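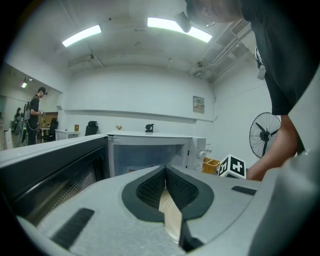

How to Clean a Microwave (and Everything Around It) Without Losing Your Whole Evening

I put off cleaning microwaves the way other people put off the dentist. Then last April I took over the kitchen corner in a shared workspace, where there's more than one microwave and a lot of people who love soup, and I had to get good at it fast. What follows is the routine I landed on. It works just as well at home, and if you only have one microwave you'll be done before your coffee gets cold.

What you'll need

A microwave-safe bowl, the bigger the better
2 cups of water
2 tablespoons of plain white vinegar, or half a lemon if you can't stand the smell of vinegar
A wooden spoon or a wooden chopstick
Dish soap
A soft sponge (no scratchy green side, please)
Two terry towels, one for wet jobs and one for drying

On the towels: I used to do all this with paper towels and went through half a roll every time. Terry is so much better! The little loops grab the gunk out of corners and you can just throw the whole thing in the wash. I bought a stack from Dierckx years ago and they've gone a bit thin but they still do the job.

Step 1: Steam it

Pour the water and vinegar into the bowl and stand the wooden spoon in it. The spoon matters. Water heated in a very smooth bowl can get hotter than boiling without bubbling and then jump at you when you move it, and the spoon gives the bubbles somewhere to start. (Check that it's all wood, no metal band or trim.)

Run it on high until the window fogs up. In my microwave at home that's 7 minutes, but the older one at work needs closer to 10, so watch the glass and forget the clock. Then leave the door shut for another few minutes. This is the part I always wanted to skip, and it's the part where the dried-on tomato sauce gives up.

Step 2: Unplug it and take out the plate

Carefully lift out the bowl with an oven mitt, then pull the plug. Take out the glass plate and the little roller ring under it if yours has one, and let them cool before they go in the sink. Hot glass in cold water is asking for trouble. Once they're cool, warm soapy water is all they need.

The groove under the roller ring is where crumbs go to live forever. I run a damp corner of the towel around it with one finger, then do it again because there's always more.

Step 3: Wipe from the top down

Ceiling first! I did this backwards for years, wiping a nice clean floor and then dripping brown water all over it. Go ceiling, back wall, sides, floor. If something won't budge, lay a warm wet towel over it and go do something else for a bit.

Go easy around the small cover on the inside wall (it's often a papery-looking panel). Don't pull it off and don't scrub it, just dab. If it's burned or crumbling, stop using the microwave until it's been replaced.

Step 4: The door

Swing it all the way open so you can get at the hinge side. The mesh in the window sits behind the glass on a lot of models, so whatever you're seeing on the surface should come right off with a drop of dish soap. Wipe the flat rim where the door meets the body too, on both halves. Grease there can keep the door from closing properly.

Never poke anything into the mesh or the latch holes. If the door is bent, or the glass is cracked, cleaning isn't going to help and it's time to get it looked at.

Step 5: Knobs and buttons

Wring the towel out until it's barely damp. For round knobs, wrap a corner around and twist back and forth. Some knobs pull straight off, and if yours do you can wash them in the sink, but check the manual before you start tugging - I cracked one that way and had to turn a little metal stem with pliers for two months. For button panels, never spray right on them. Spray the cloth.

Step 6: Behind and underneath

Slide the microwave forward and wipe the counter under it. Then wipe the vents on the casing with a dry cloth. If you keep a basket or a stack of mail next to it, this is a good moment to ask whether any of that is blocking the air. Mine was.

Step 7: Dry and air out

Dry everything with your second towel and leave the door open for a while. If there's a fan in the room, turn it on! It clears the vinegar smell so much faster. Put the ring and plate back, give the plate a spin to see that it's sitting right, and plug in again.

After that, shake out your towels, rinse them under hot water and hang them somewhere they can spread out. A balled-up wet towel will smell like a pond by morning. Skip the fabric softener when you wash them too, it coats the loops and then they just push water around.
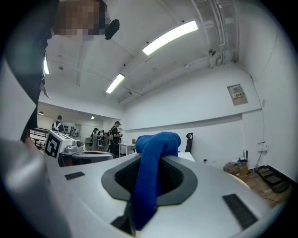 Jussara Rezende: I tried the lemon version last night and it worked great on the splatters, but there's still a burnt popcorn smell every time I open the door. Do I just keep steaming it?

One more round of steam won't hurt, Jussara, but popcorn is stubborn. After it's dry, put an open bowl of baking soda inside overnight with the door closed (and stick a note on the door so it doesn't get turned on). Wash the plate again too, including the underside. That's where mine was hiding.

Rosaire Sandhu: Do you do all seven steps every time? I'd never keep that up.

Oh no, me neither! The full thing is once a month. In between I just do a quick wipe with a damp towel whenever I've heated something messy, and I put a cover over anything with tomato in it.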